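Friday, late
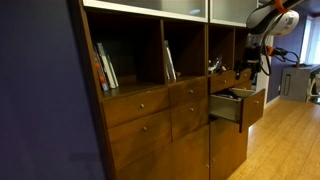

The cabinet with the glass doors, a few books in it so far.

Rained until two, so no walk. Spent the morning on the phone with the insurance people about the water heater and got nowhere. They want the original receipt, which I know I had in May because I remember moving it off the kitchen table. The replacement is going to run 639 either way, and Leif Hägglund says he can put it in next week if I help him get the old one up the stairs. I said yes and then thought about my back.

Choir in the evening. Only half the tenors showed up. Pejman has decided we are doing the Yokoyama piece after all, the slow one with the long held note in the middle, and I am still running out of air three beats early. Arne Bauerfeind told me to breathe before I need to. He has told me this before. We went through it four times and the last one was decent, though the altos came in late and Pejman stopped us to talk about consonants for what felt like a quarter of an hour.

Afterward Davoud gave me a ride because the bus was not coming. He has sold the house on Joren Street and is moving in with his daughter, and he sounded fine about it until he got to the garden. He put in the pear trees himself, 54 of them if you count the ones that died. He wants me to come and dig up some of the irises before the new people take over. I said Sunday, if the ground isn't soup.

Supper was eggs and the end of the rye bread. Read almost 75 pages of the shipwreck book. The captain is a fool, but the part about the winter camp is good, and I like that the author gives you the actual provision lists – so much salt pork, so much flour, one barrel of vinegar. I'd rather have the lists than the speeches.

Called Mom at nine. Her knee is better. She is cross with the pharmacy again and has written them a letter, which she read to me twice. She asked if I was eating vegetables and I said yes.

Things for tomorrow: look for the receipt in the blue folder, then the coat pockets. Return the ladder to Somtochukwu. Buy lamp oil, bread, stamps. Practice the held note in the car with the windows up.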